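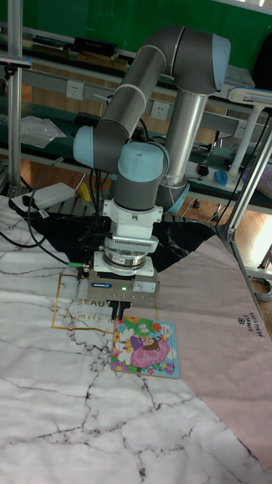 Svenja Ruppert was out on the third hole at Ponditz before six on the morning we met, checking the collars for dew and dragging a hose off the path. She has run the golf course there for four seasons. Before that she spent nine years as an assistant greenkeeper at Sesside, a links course on flat, windy ground where, she says, she learned most of what she uses now.

Ponditz is a nine-hole course, 2,544 yards from the regular tees, on former grazing land between the village and the river. It opened as a family project and went through three owners before the members bought it. Green fees are low, the clubhouse is small, and the parking lot is gravel.

"People drive in and see the gravel and they make up their minds," Ruppert said. "Then they get to the second tee and it's a proper golf hole. I like watching that happen."

The club spent last winter rebuilding three greens and closing off close to a third of the mown rough. I asked her why she started with the greens.

"They were flooding. The fourth was under water after any real rain, and the seventh was worse. You can't sell a round of golf when two out of nine greens have puddles on them."

The old greens had been built straight onto clay with very little drainage beneath. Hellwig, the contractor, stripped the turf in December and stacked it under covers while the pipes went in. Ruppert had hoped to reuse all of it. A hard frost killed part of the stack, and the club had to buy in sod for the seventh.

"That was my mistake. I left it stacked too long because I wanted the base right first. The base is right. The turf cost us extra."

The seventh still looks different from the other two, a little darker and with more bentgrass in it, and it putts slower in the mornings. Some of the members have complained. Ruppert expects the difference to fade over two years of topdressing.

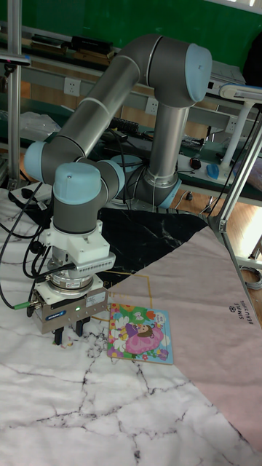 The fourth hole changed the most. It used to be a short par four of no great interest, with a round green and one bunker on the right that caught only bad shots. The new green is long and narrow and sits at an angle to the fairway, and the bunker has moved to the front left. A player who drives down the safe right side now has to come in over the sand.

"It's 273 yards or so on the old card, and everybody just hit it as hard as they could," she said. "Now you have to think about which side you want to be on. The good players grumbled for a month. The older members like it, because they were always laying up anyway and now they have the best angle."

She drew the shape herself, on the back of a seed invoice, and walked it out with stakes and string. Hellwig's shaper made two changes to her plan. He lowered the back edge so water would run off behind the green, and he talked her out of a second bunker.

"He was right about the bunker. I would have had to rake it."

The rough was a harder sell. The club used to mow nearly everything between the fairways, which took two people most of Thursday and went through a lot of fuel. Ruppert wanted to let the outer parts grow and cut them once a year. At the members' meeting, one man told her he would lose a dozen balls a round.

They settled on a wide mown strip on each side of every fairway, with the long grass starting beyond it. On the sixth, where the path to the river crosses, the strip is wider still. She has had to thin the grass twice along the eighth, where it came up too thick to find anything in.

"You want it thin enough that you can see your ball and hit it out sideways. On the eighth it was like a hayfield. The soil is too rich there. At Sesside the ground was so poor it did that job for you."

Irrigation was the other large expense. The old system had been patched for years, and several heads no longer turned. The club put in a Stornex controller and 48 new heads, mostly around the greens and tees. The fairways get no water at all, and in a dry July they turn brown.

Ruppert has no problem with brown. The ball runs, and the course plays shorter for people who don't hit it far. She does get phone calls from visitors who have booked and want to know if the grass is dead.

"I tell them it's asleep. Then I tell them to land it short."

The course recorded 1,873 visitor rounds last season, up from 1,228 the year before. She puts part of that down to a twilight rate that starts at 4:30 and lets people play as many holes as they can before dark.

Next on her list is the first tee, which is too small and tilts slightly to the left. After that she would like to take out a row of spruces behind the fifth green that keep the morning sun off it. The spruces were planted by one of the founding families, and she has not brought it up with them yet.

"I'll do the tee first," she said, and went back to move the hose.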